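Ticket: Finger pads wearing out, need a number for next budget
Status: Open
Opened by: Eglė Hunt
Product: Javia hand-held gripper

Hi all! First off, we love these grippers. We bought 2 pairs in January and everyone here wants a turn with the thin plastic containers.

I'm putting together the equipment request for next term and I'm stuck on spares. The foam or rubber padding on the inside of the jaws is torn and ragged, and I only budgeted for the grippers themselves - no pads at all. The plastic parts and the brass-colored inserts look fine to me. 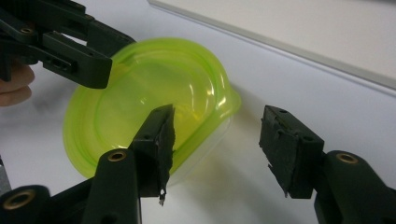 Daranee Chareonsuk: Great timing, I'm doing the same sheet for our lab! Plan pads as their own line, apart from the grippers. We order 5 sets per gripper and keep them in a drawer. Our last box held 42 pads and came through Trololix. Ask for a written quote before your cutoff, because shipping was on a separate bill and caught me out.

Eglė Hunt: Oh, that helps a lot, thank you! Did you go for the same pad material again, or try something tougher?

Daranee Chareonsuk: Same again so far. I'd love to test a tougher one on slick plastic - put a small trial pack in the request if you have room.

Eglė Hunt: Adding it now. I'll leave this open until the Trololix quote comes in, then post the per-gripper cost.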